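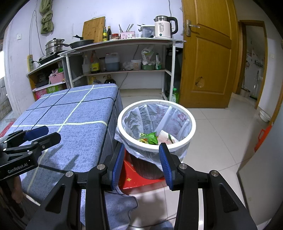
Lixeira de cozinha Dollo, aro branco e corpo marrom-escuro

Código do artigo: Dollo 7
Categoria: Utilidades de cozinha / Coleta de resíduos
Distribuição: Mendes
Disponibilidade: em estoque

Descrição geral

A Dollo é uma lixeira de piso para resíduos secos e embalagens leves, destinada a cozinhas domésticas, copas e refeitórios de pequeno porte. O conjunto compõe-se de duas peças: o corpo, na cor marrom-escura, e o aro superior, na cor branca. O aro mantém o saco plástico esticado na borda e é retirado a cada troca.

O modelo não possui tampa nem pedal. A abertura permanece livre durante todo o uso, condição adequada a pontos de descarte frequente, como a lateral da mesa de refeições ou a proximidade da bancada de preparo. Para resíduos orgânicos úmidos recomenda-se um recipiente fechado da linha Brornorard, vendido separadamente.

Especificações

Capacidade nominal: 7 litros
Altura total, com aro: 26 cm
Diâmetro da base: 17 cm
Peso, com aro: 1.053 g
Cor do corpo: marrom-escuro
Cor do aro: branco
Fixação do saco: por pressão, entre aro e corpo
Tampa: não possui
Uso: interno

As medidas referem-se ao produto montado, sem saco. A capacidade nominal é medida até a linha inferior do aro; o volume útil diminui conforme a folga deixada no saco.

Sacos compatíveis

O aro aceita sacos lisos, com ou sem alça, desde que a boca possa ser dobrada por fora do corpo. Sacos translúcidos permitem verificar o conteúdo antes do fechamento e são indicados quando há separação de recicláveis. Sacos opacos funcionam da mesma maneira.

Sacos com fita de fechamento podem ser usados com o nó da fita voltado para fora. A fita não deve ficar presa sob o aro, pois impede o assentamento completo da peça. Sacos reaproveitados de supermercado são aceitos, inclusive os que trazem impressão, mas convém examinar o fundo à procura de furos.

Montagem e troca do saco

1. Retirar o aro puxando-o para cima com as duas mãos.

2. Abrir o saco e introduzi-lo no corpo até que o fundo encoste na base.

3. Dobrar a sobra da boca sobre a borda, distribuindo o plástico por igual em toda a volta.

4. Recolocar o aro e pressionar em pontos opostos até o encaixe.

5. Passar a mão pela parede interna do saco para expulsar o ar retido entre o plástico e o corpo. Ar preso no fundo reduz a capacidade e faz o saco subir.

Na troca, o aro é retirado antes do fechamento do saco. Puxar o saco com o aro encaixado pode rasgá-lo na borda.

Resíduos indicados

O produto foi dimensionado para o descarte gerado em refeições e lanches: invólucros de salgadinhos e doces, copos e caixinhas de papel, guardanapos, sachês, sacos de embalagem vazios. São itens de pouco peso e muito volume, e a forma como chegam à lixeira determina o intervalo entre trocas.

Recomenda-se reunir as embalagens no centro da mesa ao fim da refeição e descartá-las em seguida, das maiores para as menores. Um saco maior, como o branco amassado, pode servir de recipiente para os envelopes e invólucros metalizados, que tendem a se abrir de novo depois de dobrados. Sachês estreitos entram na lixeira por último e ocupam os vãos. Peças plásticas rígidas seguem separadas quando houver coleta seletiva.
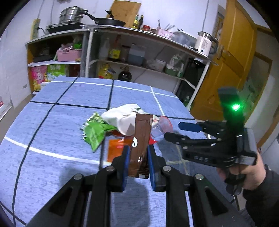 Resíduos não indicados

— Óleo de cozinha, usado ou não. O saco não é recipiente para líquidos e pode vazar no transporte.
— Vidro quebrado sem proteção. Embrulhar em jornal e identificar.
— Cinzas, brasas e fósforos recém-apagados.
— Pilhas, baterias e carregadores.
— Restos de alimento quentes, retirados diretamente da panela.

Garrafas de molho e frascos com tampa podem ser descartados depois de escorridos, desde que caibam abaixo da linha do aro.

Posicionamento

A lixeira deve ficar em superfície plana. Pode ser colocada diretamente no piso ou sobre tapete, inclusive tapete estampado de pelo baixo; em tapetes altos a base perde estabilidade quando o saco está vazio. Manter distância de fogões, cooktops e outras fontes de calor. Não colocar sob toalhas de mesa compridas, cuja barra pode cair dentro da abertura.

Junto à mesa, a posição de menor interferência é ao lado de uma das pernas, fora do curso das cadeiras. Em cozinhas com bancada aberta e prateleiras inferiores, a altura de 26 cm deve ser conferida com a do vão antes da instalação, somando-se a folga necessária para a entrada da mão.

Limpeza e conservação

Corpo e aro são lavados separadamente, com água morna, detergente neutro e esponja macia. Secar antes da montagem. Umidade entre o aro e a borda faz o saco escorregar. O aro branco mancha em contato prolongado com molho de soja, molho de pimenta e café; a limpeza no mesmo dia costuma bastar. Não usar palha de aço, solventes ou água sanitária concentrada. Não levar à lava-louças.

Conteúdo da embalagem

Um corpo, um aro e um folheto de instruções. Sacos não inclusos.

Peças e acessórios

Aro avulso branco — encaixe idêntico ao original, fornecido sem folheto.
Rolo de sacos Gustix, translúcidos — 26 unidades por rolo.
Base antiderrapante Gustix — 17 cm, colocada sob o corpo.

Garantia e atendimento

Garantia contra defeitos de fabricação, mediante apresentação da nota fiscal. Não cobre trincas por queda, deformação por calor ou manchas. Pedidos de aro avulso são atendidos por Elie Harb, do setor de peças; dúvidas técnicas devem ser dirigidas a Soo-ah Yoon. Solicitações recebidas na sexta-feira à tarde entram na fila do próximo dia útil.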